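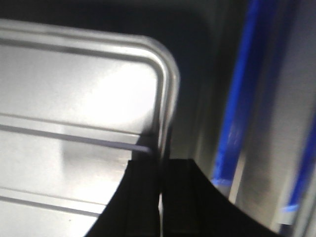 Metal trays return to the lunch room at Clisach

The community kitchen in Clisach has begun to serve its lunches on stainless steel trays again, after several years with throwaway boxes. The change started in July and it covers all the meals which are eaten in the building. Meals that are driven out to homes will stay in boxes for now.

The kitchen bought 261 trays from Lougher, a dealer in used catering goods. The price was 3,000 pounds, and this includes delivery and two racks for drying. Half of the money came from the summer market and the other half from the kitchen's own savings.

Keir Strachan, who manages the kitchen, told us that the boxes had become too expensive. "We paid for them every month, and every evening we carried them out to the bins," he said. "A tray you pay for one time. Then you must only wash it."

The washing was the point which many people were worried about. The old machine in the back kitchen takes 13 trays in one load, and on a full day it has to run from half past one until nearly four. Brynhildur Zoëga, who is responsible for the dishes, has asked the users to scrape their tray and to put it in the rack with the long side down. She also asks that nobody uses steel wool.

The trays have rounded corners and a rolled rim, and raised ridges divide the bottom into sections. Mrs Zoëga said that the ridges need a soft brush, as the cloth does not go well into the edges. The metal is shiny, but it is not new, and one tray has a scuffed patch in its middle section, with fine scratches in it.

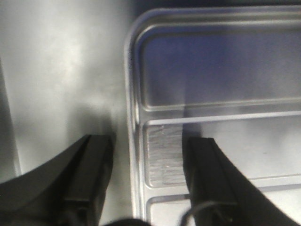
What the guests think

Opinions in the lunch room were mixed. Several older guests said they like that the sauce stays away from the potatoes. Others find the trays noisy – when 50 people put them down at the same time it is hard to hear your neighbour. The kitchen is looking at felt mats for the tables, but there is no decision yet.

Lunch is served from twelve o'clock until a quarter past one, as before, and the price for a meal does not change. Guests who need a tray with a lid can ask at the counter. People who have unused boxes from the kitchen at home may bring them back to the side door in the morning, and they will be used for the deliveries.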